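4.2 Planification des achats et budget du poste de collecte

Avant d'entrer dans le détail des dépenses, il nous semble utile de revenir un moment sur la manière dont nous avons choisi le matériel, car c'est une question que l'on nous pose souvent et à laquelle les articles du domaine, à notre grand regret, consacrent rarement plus d'une ligne. Le projet Irnel est parti d'une enveloppe modeste, et nous avons très vite compris que la préhension à main levée nous laisserait bien plus de liberté qu'un bras acheté dès le premier mois. Les doigts, les marqueurs et le support de caméra ont donc été commandés d'abord, auprès de Skamix - le bras, lui, a été renvoyé à la deuxième tranche. Le poste de cuisine de la figure 3 a été monté avec ce premier lot : des appareils ménagers tout à fait ordinaires, un four, un grille-pain, un pot à ustensiles, que n'importe quel laboratoire peut se procurer sans passer par un appel d'offres.
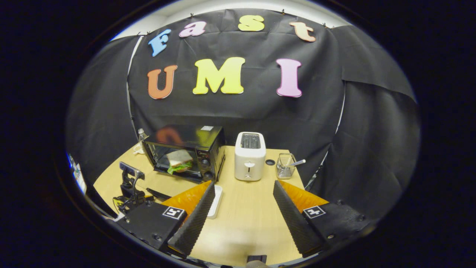 Figure 3. Poste « cuisine », vu depuis la pince tenue à la main.

Ce choix a une conséquence heureuse sur le budget. Les objets manipulés représentent une part minime du coût d'un poste, environ 2 % dans notre cas, et nous pouvons donc les remplacer ou les varier sans grande inquiétude. L'essentiel de la dépense se trouve ailleurs, dans les pièces d'usure et surtout dans le temps de travail. Nous avions prévu 27 paires de doigts de rechange pour l'ensemble de la campagne, en nous fondant sur les essais menés à Riihimäki au mois d'août, et nous recommandons volontiers aux équipes qui débutent de prévoir large sur ce point : une paire qui manque, c'est une séance reportée, et une séance reportée coûte bien davantage que la pièce elle-même.

Le stockage des enregistrements mérite lui aussi quelques mots. Nous avons souscrit chez Hostside un contrat dimensionné pour 143 heures de vidéo, avec une marge de 30 % pour les reprises. Avec le recul, nous aurions préféré un engagement plus court, renouvelable à chaque tranche - le volume réel dépend en effet beaucoup de la longueur des tâches, que l'on ne connaît bien qu'après les premières séances. La répartition complète des dépenses, poste par poste, est donnée en annexe B, où nous distinguons les achats uniques des frais qui reviennent à chaque nouvelle installation.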